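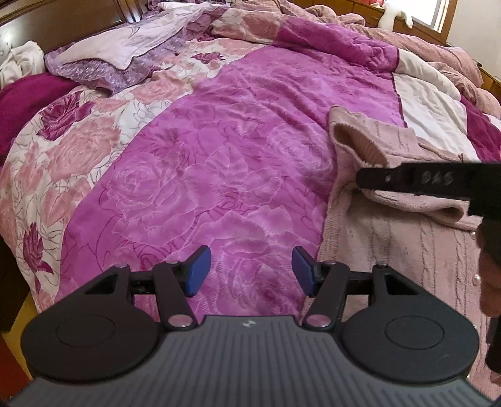 Section 4: Delivering a Cover Version to Kuvero

Follow this section once your cover is mixed and approved by everyone who performed on it. Original songs are handled in Section 3. You will need your Kuvero artist login, the final master, and the full writing credits for the song.

Before you start
Export the master as a 24-bit WAV file. MP3 files are rejected at upload. Leave any fade or silence at the end exactly as you want listeners to hear it – Kuvero does not trim audio.

4.1 Create the release
1. Sign in and open Catalog.
2. Select New Release, then Single.
3. Under Recording Type, choose Cover. Do not choose Remix, even if your arrangement is all electronic.
4. Enter the song title exactly as it appears on the original release, including punctuation.
5. Enter your own act name under Primary Artist.

Caution: Do not put the original performer in the Primary Artist or Featured Artist field. The release will be held and may end up on the wrong artist page.

4.2 Add the credits
1. Open the Writers tab.
2. Add each songwriter on a separate line. Use legal names where you have them.
3. Leave the Producer field for the person who produced your version. The original producer is not listed unless they also wrote the song.
4. Select Check Credits. A green bar means the writers were matched.

Note: If you get error 2051, one or more writers could not be matched. Check the spelling first. If the error stays, attach the license letter and select Send for Review.

4.3 Upload and set the date
1. Drag the WAV file into the Audio box and wait for the waveform to appear.
2. Upload the cover art. It must be square and must not reuse art from the original single.
3. Choose a release date. For a premiere on a music site, turn on Private Link and copy the link into your email to the editor.
4. Select Submit.

Error 2286 means the art was refused. Replace the file and submit again; the audio does not need to be uploaded a second time.

Caution: Changing the date after you submit cancels the private link. Make a new one and send it out again.

Artists who joined through Sellico before February have an older Catalog page, where Recording Type is found under Advanced. All other steps are the same.

Section revised Fri 24 June by Amrit Cormier. For video versions, go to Section 5.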